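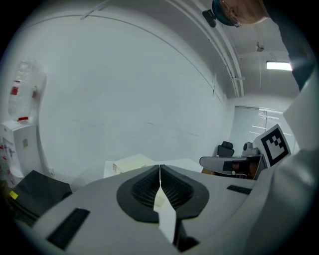 Filed under: Workshop Log / Faults & Fixes

Sunday, August 25, 2019

Came in for an hour to finish the card pick trials and stayed most of the day, so I'm writing this up while I'm still cross about it.

The hand gripper started dropping grip again. Same thing we had in March with the Ernley pads: it closes fine, holds the card for a few seconds, then the fingers ease off a hair and the card slides down. No error, no beep, and the log says "closed" the whole way through. On the bench it's a nuisance. On the arm over at Riltstead it would be a dropped part and somebody's foot underneath, so I want it sorted before that job goes anywhere.

First guess was the pads, as they're soft and I've been rough with them. Wiped both, swapped left for right, no change at all. Second guess was the marker. I had a theory that the tracking was losing the tag and the software was treating that as a release (it did exactly that once on the old Skusum build). Went back through the log and the tag was there on every single drop. So that was a wasted hour and I owe the tracking code an apology.

Then I put the meter on it, which I should have done first! Hold current is meant to sit at 262 mA. It starts there, then sags to 186 within 12 seconds and just stays down. That's the slip, right there. Wiggled the lead where it goes into the housing and it jumped straight back up. Wiggled it again, down it went. Crimp on the motor connector is barely hanging on to the wire, and I'm fairly sure it's one of mine from the rewire, so no grumbling at anyone else please.

Re-crimped it, put a proper strain relief on (cable tie for now, ugly but it'll do) and set it cycling on the card. 600 closes, no drops, current steady. I'd like to see it do the same after being carried about for a day, because the lead only misbehaves when it's been tugged.

Still to do: check the spare gripper, same crimps. Get the software to shout when hold current sags. At the moment "closed" only means it was told to close, and that's rubbish. Ask Koutsoukos about locking connectors, the price they gave us last time was silly but I'd pay it now.

Don't take the spare to Riltstead until it's been on the meter. I've put tape over its plug so you'll remember.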